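Sim-to-real ranking claims from the Fludach write-up: does anybody buy this?

Board: Manipulation and Learning
Thread started by torque_ripple

torque_ripple wrote:
Finished reading the Fludach report over lunch and I have questions. Short version for those who haven't opened it: they take a bunch of pick policies, score them all in a simulated room, score them again on a real arm, and claim the order comes out nearly the same. Their pitch is that you can stop burning lab time on bad checkpoints and let the sim do the first cut.

Fine as an idea. But they tested 17 policies, and if you look at the table a good chunk of those are the same network saved at different points in training. Of course the early ones lose to the late ones in both places. You could rank those by file date and get a lovely correlation. What I want to know is whether the sim can tell two decent policies apart, and I can't find that anywhere in the text.

Has anyone run this themselves?

gantry_goblin wrote:
Same reaction on the checkpoints. I dropped everything but the last save from each training run and redid the rank correlation by hand, and it gets a lot less pretty. I won't post my number because with so few points left it bounces all over depending on which one you leave out. Which is sort of my complaint.

mildly_stiff wrote:
I think you're both being rough on them. A filter that throws out the bad ones is useful! We waste whole afternoons on policies that can't find the block. If a sim catches those overnight I don't care whether it can split hairs between the top two.

torque_ripple wrote:
Then they should say "filter." The abstract says "replaces early hardware evaluation for model selection." Selection is picking the winner.

mildly_stiff wrote:
Fair, the abstract is oversold. Most of them are.

Boonsong Boonyarit wrote:
I'm posting under my own name because I helped with the replication at Ivix in May and I don't want anyone to think I'm a neutral party. We used the Fludach scoring code as released and built our own room for it. We did not get their result. We didn't get a clean failure either.

Where it held up: anything with a broken vision front end scored low in sim and low on the arm. mildly_stiff is right that this saves time.

Where it didn't: we had 2 policies that were neck and neck on hardware, and the sim put one of them far ahead. We swapped the friction setting on the block and the order flipped. Nothing in the report tells you which friction value to use. They say it was "tuned to match," and when I wrote to ask what it was matched against, I was told it was the hardware success rate. So the thing that is supposed to predict the hardware numbers was set using the hardware numbers.

gantry_goblin wrote:
Oh come on. That's in the report?

Boonsong Boonyarit wrote:
It's in the email. The report has the words "tuned to match" and a footnote pointing to the repo, where the value sits in a config file with no comment.

slow_servo wrote:
Devil's advocate: everybody calibrates a simulator against something. If they tuned on one set of policies and tested on another, I have no problem with it. Did they split?

Boonsong Boonyarit wrote:
I asked that too and haven't heard back. I'm not accusing anyone of hiding it. It could be they did split and forgot to write it down. But as it stands a reader can't tell.

yordanov_user_4 wrote:
We run the Yordanov stack here, and its evaluator has the same knob. Ours ships with a default and a warning not to touch it per task. People touch it per task.

slow_servo wrote:
Boonsong, can you show what your room looks like? Part of me wonders if you just built a harder one than they did. Clutter changes everything for these policies.

Boonsong Boonyarit wrote:
Sure. Both are renders from our version.

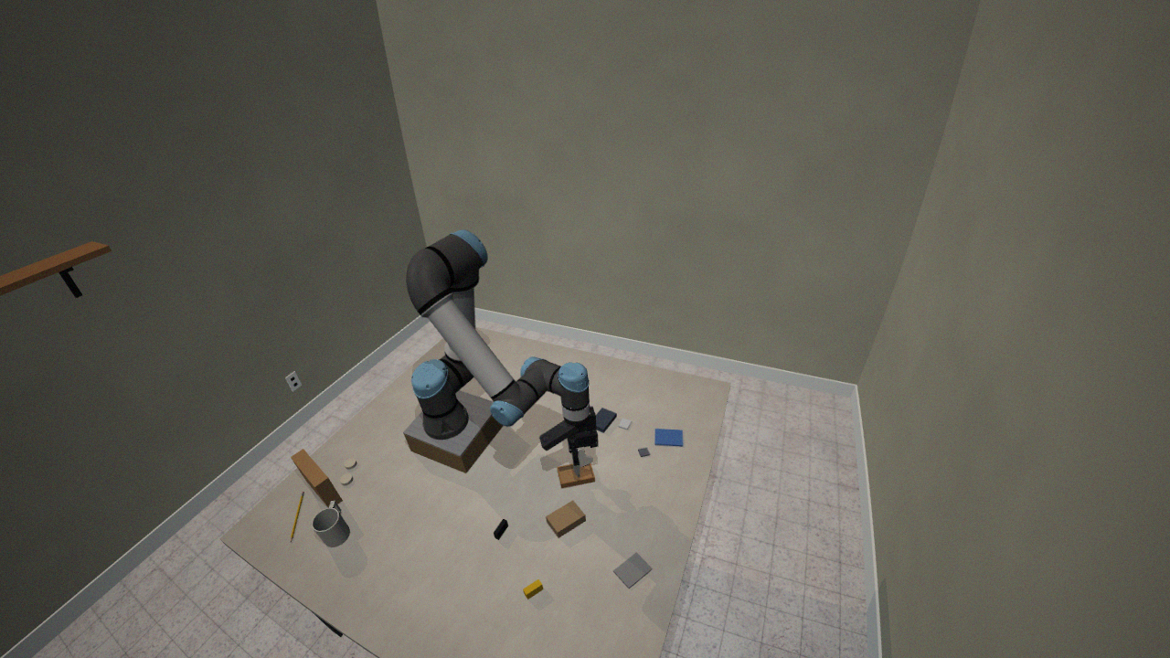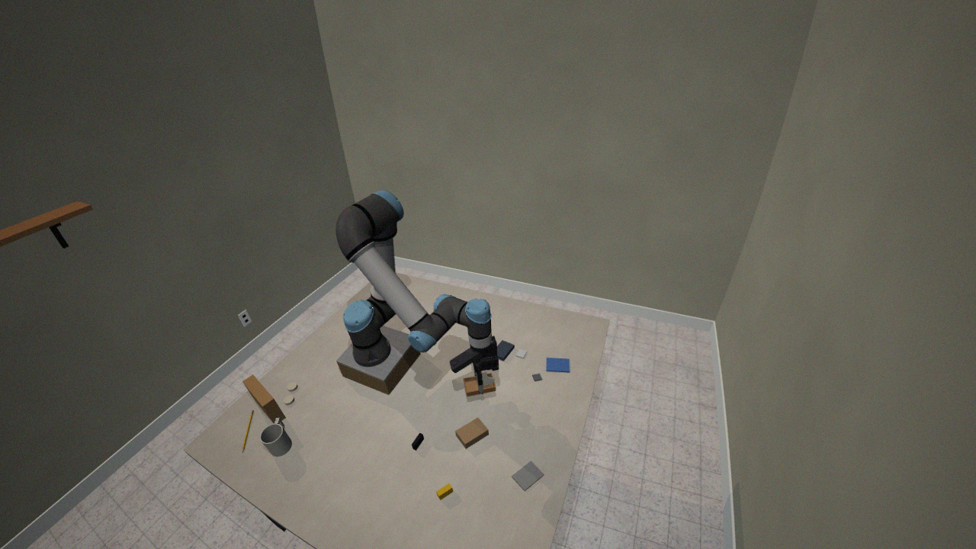
My trouble with the method starts with what counts as a success. The released scorer gives a point when the block's height goes over a threshold, and the default threshold is very low. Take the render with the block between the fingers, just off the mat: depending on where you set that line, that's either a finished pick or nothing yet. The hardware trials were judged by a person, who called it a pick if the block was lifted and held. Those are two different tests with one name. When I raised the sim threshold and added a hold time, several policies that had looked great dropped a long way. I'd want that sorted out before arguing over correlations at all.

As for clutter, we put in a mug, a pencil, some tiles, a board and so on. I can't say if it's harder than theirs, their object list isn't published. It's a fair thing to raise.

slow_servo wrote:
OK, the threshold thing bothers me more than the friction. I assumed it was the same criterion in both.

mildly_stiff wrote:
I'll push back a little. I see one brown block and a lot of stuff sitting well away from it. Even in your room the distractors aren't crowding the target. A policy that just goes for brown and small would do OK there, wouldn't it? So your replication has its own soft spot.

Boonsong Boonyarit wrote:
Yes. The layouts get shuffled between episodes, but I agree we didn't push things right up against the block very often. If I did it over I would. I'm also not claiming our numbers are the correct ones. I'm saying that two reasonable people can run the same released code and get different orders at the top of the table, and the report doesn't prepare you for that.

torque_ripple wrote:
That's pretty much what I suspected, except I had it pinned on the checkpoints.

gantry_goblin wrote:
Could be both. Checkpoints pad the correlation, tuning pads it again.

dovitz_refugee wrote:
Used to work with the Dovitz people, who tried a version of this a while back with a drawer task. The sim loved a policy that yanked the handle hard enough to clip through it. It scored at the top for 2 weeks until someone bothered to watch the videos. My advice to anyone using these rankings is to watch the episodes, including the successes. Especially the successes, I guess.

mildly_stiff wrote:
Watching them all kind of defeats the overnight part.

dovitz_refugee wrote:
Watch a handful from each policy. Takes me a coffee.

yordanov_user_4 wrote:
Is anybody going to put this to the Fludach authors in public? They have an issue tracker.

Boonsong Boonyarit wrote:
I opened 2 issues this morning, one asking for the split between tuning and test policies and one on the success threshold. Please add to those if you've run it and don't open new ones, they're a small team. I'll post the reply here if I get one.

torque_ripple wrote:
Added a comment asking for the table with one checkpoint per run. Leaving this thread open.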